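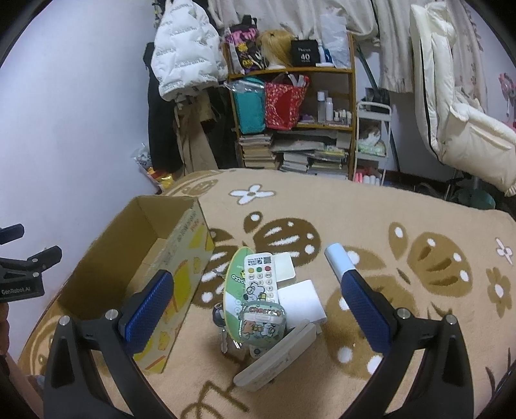 Page last changed: 1/3/25

Koller — which lineup is on the Droselport EP?

urska_fan80
Trying to sort out who plays bass on the Droselport EP. My copy just says "Koller" and a list of songs, no credits. Thought Clémence Coste had already left by then?

tapehiss
She left in October, after the Nukville show. EP was recorded before that. So its her on all of it.

milo_k
Not all of it. Last two tracks are the new guy, they redid them. Listen to the tone, totally different bass.

tapehiss
Different amp. Same player. She talked about it in the fanzine interview, borrowed one for the second session.

milo_k
Got a scan? I remember that interview and she only talks about the first session.

tapehiss
No scan. In a box at my parents' place somewhere.

urska_fan80
ok so that's a maybe. How many copies did they press? Seller wants 80 bucks for a sealed one, says only 300 made

lowercase_jen
Way more than 300. Mine is hand numbered 1224. Don't pay 80. I got mine for nine dollars at a record fair, sleeve a bit beat up but plays fine.

milo_k
Numbers could be random tho. Bands did that.

lowercase_jen
Sure, but three hundred is a seller number. Never seen it anywhere else.

urska_fan80
Passing on it then. Is the Urska split worth getting? Same lineup?

tapehiss
Clémence sings on side A, yes. About 8 minutes of music total. Koller side is better than teh EP imo

milo_k
Disagree, the drums are buried. Get the EP first, the cheap one. And she doesnt sing on side A, that's backing vocals at most.

lowercase_jen
Backing vocals is singing, milo.

urska_fan80
Will look for both. If anyone finds that interview pls post it here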